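Thread: what the hand-held grippers changed for us at work

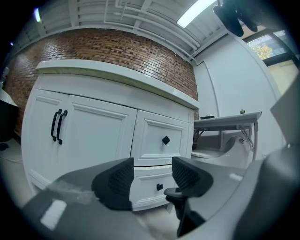
Posted by the Brasow bench crew account · Jan 11, 2024 · 21 posts

1/ A few people asked what our days look like now, so I'm writing it down in one go. I've worked at Brasow for six years. Until last March I did kitchen fitting checks: hinges, drawers, handles, countertops. Now I spend most of my shift opening and closing the same kinds of cabinets with a gripper in my hand.

2/ The gripper is the same type of hand a robot arm would have, with two fingers and black mesh pads, only a person carries it around. You do the task with it and it records. The recordings go to Smadi, the company training the arms we're supposed to get.

3/ We have 16 people on this now. All of them came from the floor. No new hires so far, and no layoffs so far. I'm saying "so far" both times on purpose.

4/ A shift target is 250 good recordings per person. A recording is one task, start to finish: open door, close door. Pull drawer, push drawer. Pick up something small, put it down on the table.

5/ My best day was 264. My wrist knew it the next morning. I haven't tried to beat it and I don't recommend that anyone else does.

6/ Handles matter more than I expected. A long bar handle is easy, you get a finger behind it and pull. Small knobs are slow. The fingers want to slide off the corners, and you have to come in straight and close gently before you pull.

7/ Low drawers are the worst for the back. With your own hand you'd hook it with two fingers and be done. With the gripper you have to get down there so the fingers line up. We asked for kneeling pads in the first month and got them in the third.

8/ Pay. We stayed on the same hourly rate. There was talk of a bonus per recording and we voted against it. People would have rushed, and the ones with bad shoulders would have come out behind.

9/ What we got in place of the bonus: ten minutes off the gripper every hour, paid. It's in writing. If your workplace starts doing this kind of thing, ask for that before you ask for anything else.

10/ The rejected recordings were a sore point for a while. You'd come in and see that part of yesterday had been thrown out, with no reason given. Now each one comes back with a short code: too fast, fingers out of view, dropped, wrong task.

11/ "Too fast" is most of mine. I've opened cabinet doors for a living for years and I don't think about it. Slowing down a thing you do without thinking is tiring in a way that's hard to explain at home.

12/ The scheduling changed too. It used to be that the fitters came in at six and the checkers at eight. Now a program called Cesudar hands out tasks and decides who goes to which setup. It's fair about the heavy stuff. It is bad at knowing that two people work well together.

13/ It also used to send you across the building for a single task and then straight back. We complained, and there's now a minimum of an hour at each setup. One of our own people wrote up the request with the walking times in it. That helped.

14/ Noise is down a lot compared with the floor. Some like that. I miss the radio. We can't have it on because the recordings pick up sound, and Smadi wants them clean.

15/ On being recorded: the camera sits on the gripper and faces the fingers, so mostly it gets the furniture and whatever's behind it. Faces still end up in there sometimes. The rule we have is that you can flag a recording and it gets deleted, and you don't have to say why.

16/ We also have a rule that recordings can't be used to grade us or discipline us. That one took four meetings. Management said nobody planned to do it, and we said then it should be no trouble to sign.

17/ What happens when the arms come: the plan we've been shown has one person looking after three arms on the checking line. You can do that math yourself. The rest are meant to move to installation, repairs or training other sites. I'd like to see the headcount for those jobs and I haven't yet.

18/ I did go and see an arm working at another site that uses a system called Isico. It opened a door, closed it, opened the next one. It was slower than me and it didn't stop for lunch. When it missed a knob it backed off and tried again, and someone had to come over on the third miss.

19/ The person who came over used to have my job. I asked what the day was like and the answer was a lot of standing, a lot of waiting, then three things going wrong together. The pay was one grade up. They'd asked for a stool and were still waiting for it.

20/ People ask if it feels strange to be teaching the thing that might do my work. Some days, yes. Most days I'm thinking about the next drawer. I'd still rather have the people who know the job doing this part than have it done somewhere else without us.

21/ We meet with management again in March and the headcount is first on the list. I'll post what they tell us. If you're doing similar work somewhere and you have an agreement in writing, I'd like to read it. Replies are open.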